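4. Open rehearsals and the question of who feels invited

4.1 Setting

The open rehearsals in Gruredlow started as a practical solution. The community choir had lost the use of its usual room for the summer, and the town allowed it to practice under the roof of the old market hall, which has no walls on two sides. People who crossed the square could hear the singing, and some of them came closer and stayed. After the first summer the choir decided to keep this arrangement, although the room was available again. From then on each rehearsal was announced as open, and anyone could sit down among the singers and take part.

In the previous section we described how the choir is organized and how it pays for its sheet music. In the present section we look at a narrower question: what makes a passer-by cross the line from listening to singing. The literature on amateur choirs mostly studies people who are already members. It says less about the person who stands near a pillar for half an hour with a shopping bag, knows the second verse, and goes home.

4.2 Material

Our material has three parts. First, we used the guest book that lies on a table near the entrance to the hall. It has 749 entries for the two summers together. Second, the choir gave us access to its own notes from the rehearsals, kept by Morena Melis in a very regular way. Third, we held interviews with singers and with people who only listened. All interviews were done in the hall before the rehearsal or in the café beside it, and the shortest ones took place while the person was standing.

The guest book has a clear weakness. A person who writes in it has already made a small decision to be seen. We therefore do not use the entries as a measure of attendance. We read them as short texts, and we looked for the words that people chose when they explained why they had stopped. The most frequent explanation was a song that they remembered from school. The second was that a person they knew was singing.

4.3 Song sheets as an invitation

In the first summer the choir printed 600 song sheets and put them in a box at the front, next to the conductor. To take one, a visitor had to walk past the first row with all the singers looking in that direction. Many sheets were left at the end of the season. In the second summer 500 sheets were printed, and the singers handed them out themselves, before the first song and again in the break. The sheets were gone before the last rehearsal in July, and the choir had to make copies at the library.

We are careful with this comparison. The weather was better in the second summer, and the program had more songs that are widely known. Even so, the interviews support the idea that the way of giving the sheet matters. One listener said that a sheet in the box "belonged to the choir", but a sheet in her hand was hers and she felt a little impolite if she did not sing. Another described the same feeling as pressure and did not like it. He moved to the far side of the square, where, he told us, the sound was better in any case.

Figure 2. Robotic hand with its fingers pressed against pink fleece fabric. 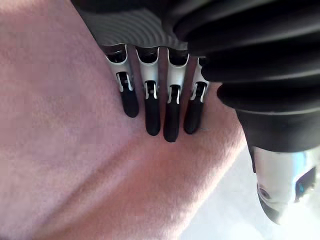 Wajid Naqvi, after reading a draft of this section, objected that we give too much weight to the paper. In his opinion people join because of the height of the melody. If the song lies low enough for an untrained voice, he wrote, they will sing without a sheet, and if it lies too high you can give them three sheets and they will still only move their lips. He asked us to look again at the rehearsals where the choir had sung the same piece in two keys.

We did this, and the objection is partly right. The notes mention one song that was moved down after a few weeks, and beside the later date there is the remark "many voices from outside". For the other songs we found nothing that would help to decide the question. It is possible that the sheet brings people to the bench and that the key decides what they do there – our material cannot separate these two steps.

4.4 Places to sit

A simpler matter came up in nearly every interview. In the hall the benches stood in rows facing the conductor, with the singers in front and the guests behind. Guests who sat in the last rows heard mainly the backs of the singers. When the benches were put in a half circle, which happened first by accident after a flea market, guests sat down between the members. The choir liked the effect and kept it, but the altos complained that they could no longer hear each other, and for difficult pieces the rows came back.

This shows a tension that we also found in other parts of the study. A rehearsal has to prepare a concert, and an open evening has to leave room for mistakes. The choir tried to solve it by time: the first hour was for songs that everyone could join, and the hard work began at 8 p.m. Some guests understood this as a polite way of sending them home. Others stayed and listened, and two of them later became members. We return to the question of membership in Section 5.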